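Visit to the Suksawat tableware works, 21/03/2022
Filed under: plant visits, ceramics

The Suksawat works is on the east side of the canal road, past the cement depot. Visitors sign in at the gatehouse and are issued a dust mask and a pair of overshoes. Our group was kept to five by the plant, and the tour ran from the clay store to dispatch in process order, with one detour to the laboratory. Lamai Kaewsai led it and took questions at each stop.

Clay body. The plant runs one stoneware body for all its lines. Ball clay, feldspar and silica are bought in by the truckload and blended wet. The slip passes over magnets and a vibrating screen, then goes to filter presses. Cakes leave the press at a moisture content the plant would not disclose. They are pugged under vacuum and stored in plastic for at least three days before forming. The pug mill was down for a blade change during our visit, so we saw the extruded clay but not the extrusion.

Forming. Bowls and plates are made on roller-head machines, with a heated head and plaster molds. Mugs are jiggered and the handles cast separately, then stuck on by hand with slip. Molds are retired on a fixed count of cycles, chalked on the rack. A worn mold gives a soft foot ring, and Ms. Kaewsai showed us two rejects with this fault. I could feel it with a thumbnail but could hardly see it.

Drying is in a chain-driven cabinet heated by waste air from the kiln. Cracking at the handle joint is the main loss at this stage. The fix adopted in September was to slow the first section of the chain, which cost some output. The finishing bench comes next: seams are sponged, feet are leveled on a wet belt, and ware is checked by tapping.

Glazing. Most of the solid colors are sprayed on a turntable line with water curtains behind. Overspray is recovered, but only the white is reused. The colors go to a settling tank and are disposed of as sludge. The plant sells its everyday ware under the Plondau name, in plain colors with no decals, and the matte finishes are the harder ones to hold. A slow cool through the top of the range gives the matte surface, and a kiln that cools too fast turns out patches of gloss.
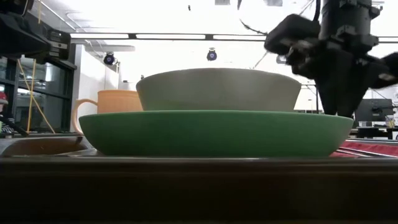 Amnuay Srisuk disagreed on the matter of cooling, and said that in his experience uneven gloss came from thin spray application far more often than from the kiln curve, and that he would check the glaze weight per piece before touching the firing schedule. Ms. Kaewsai accepted that both happen. The plant weighs one piece per cart before and after spraying - a light check, in my view, for a line running several colors per shift.

Firing. The tunnel kiln is 50 meters long and gas fired, with a single firing for all ware. Cars enter on a timed pusher. The control room logs temperature by zone, and the chart for the previous night was flat apart from one dip at a car change. We were not allowed past the yellow line on the burner side.

Sorting and dispatch. Daily output on the bowl line was posted on the board as 3,430 pieces. Seconds are sold at the gate. Pallets are wrapped and held for one night before loading.

Parking is limited, and the canteen closes early.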